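Madow Color Powder Records

A data card for the Madow collection, version dated 21 Apr 2020.
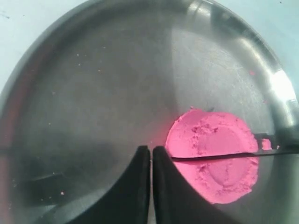
The Madow collection records how batches of homemade color powder were mixed and stored, and how well they kept. The powders are the starch-based kind used for spring festivals, school fun runs and sidewalk art. Each row in the table is one batch. Texture is the field that new readers ask about most, so it is worth setting out early. A bright pink powder sitting on a steel plate in a flat, round patch, with small clumps along one side and a smoother middle, would be entered as "crumbly, part compacted". Loose powder with no clumps is entered as "free". Anything that has to be broken up by hand is "caked".

Contents

The release has 1128 rows in one comma-separated file, batches.csv. A second file, recipes.csv, lists 157 recipes and joins to the first on recipe_id. There is also a short text file, notes.txt, with spelling fixes made after the first draft. No photos are part of the data.

Columns in batches.csv

batch_id – a number, never reused
recipe_id – matches recipes.csv
site – Grudus or Bautista
color_name – the name the maker used, in lower case
base – corn, rice, arrowroot or mixed
dye_type – food dye, plant dye or unknown
dry_days – whole days between mixing and sieving
texture – free, crumbly, crumbly part compacted, or caked
storage – jar, bag, tin or open
comment – free text, often blank

How the records were made

Makers at two sites filled in paper sheets while they worked. Grudus sent in 569 sheets and Bautista sent in the rest. The sheets were typed up in Findus, a small form tool written for this job, which rejects a row if the batch number is already taken. Spelling of color names was left alone except where the same maker wrote the same name two ways.

Color names are not standard. "Rose", "hot pink" and "magenta" overlap a good deal, and one maker's "rose" can be another maker's "berry". If you need groups, build your own lookup table and keep the original column.

Known problems

In 70 rows dry_days is blank. Most of these come from the first weeks at Bautista, when the sheet had no box for it. Please do not read a blank as zero.

Texture was judged by eye and by touch, and the two sites did not train together. Bautista used "caked" more freely. Compare texture within a site before you compare across sites.

Plant dye batches are few, and nearly all of them use beet or turmeric. The storage column gives the container at the time of checking – a batch may have been moved before that.

The data says nothing about skin safety or staining and should not be used to decide either.

Changes planned

A June update will split "mixed" in the base column into its parts where the sheets allow it. Batch numbers will stay the same. The dry_days blanks will stay blank.

Use

Free to copy and change for any purpose. Please name the Madow collection and give the version date if you publish results.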